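4. The practice room

I'll admit I didn't want to write a simulator section at all. When Farah Tambunan and I started building the two arms in the Drarbridge workshop, the plan was to bolt them down, wire them up and learn by breaking things. We broke things. After the second stripped gear I gave in and spent most of February on a rendered room where the arms could bump into furniture for free (well, for the price of electricity and my evenings).

The room is plain on purpose. It has a wood floor, a green wall and one big boxy cabinet, and the arms have to work right next to it. We picked a cabinet because that's what the real bench sits beside at Drarbridge, and because a large solid thing with square sides is a surprisingly mean obstacle. An arm can reach over a mug. It can't reach through a cabinet, and the first controller we wrote was very keen to try!

Both arms are modeled from the same drawings we sent to the printer, with parallel grippers at the ends. I kept the material dark and matte in the renderer, same as our filament, and that turned out to be a headache I'll come back to in Section 6. The joint limits are copied from the servo settings on the bench. Izzati Mandagi measured the backlash for us with a dial gauge and a lot of patience, and we put her numbers in as a small dead zone on every joint. Before that, the simulated arms were so crisp that anything we tuned on them shook itself silly on the real ones.

4.1 Reaching past the corner

The task I cared about most sounds like nothing. Start with the gripper open, come in from the side, stop close to the corner of the cabinet without touching it, hold, back out. No object to pick up. We ran it 464 times with the cabinet nudged to a slightly different spot and angle on each run, and we called a run good if no part of either arm made contact and the gripper ended up inside the target zone (Figure 1).
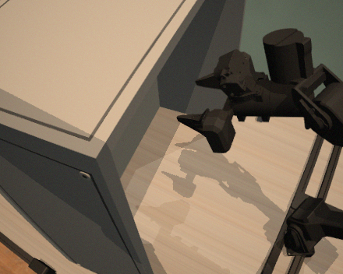 Figure 1. The rendered practice room, with an open gripper near the cabinet corner and part of the second arm at lower right.

The planner treats each finger as a box that's a little fatter than the real part. Farah wanted 8 mm of padding and I wanted less, so we tried both, and at 6 mm the arm still got into the tight spots without scraping. We kept 6. I should say that the padding only covers the fingers and the wrist. The long links of the other arm get a plain capsule shape, which is cheap to check, and I never found a run where that was the thing that hurt us.

What did hurt us was timing. Each arm plans its own path and then tells the other where it's going, and if both of them replan in the same tick they can agree to swap into each other's way. Kamarul Lumenta spotted this from the logs while I was still blaming the collision checker. His fix is almost embarrassingly small: one arm gets to go first, always the same one, and the other waits a tick. It costs a bit of speed and I don't miss it.

I also left shadows switched on, which slowed everything down. Benedita Simões argued for that, on the grounds that our color threshold would fall over the first time somebody turned on the lamp over the real bench. I grumbled and then rewrote the threshold. The version we use now is described with the rest of the vision code in Section 6.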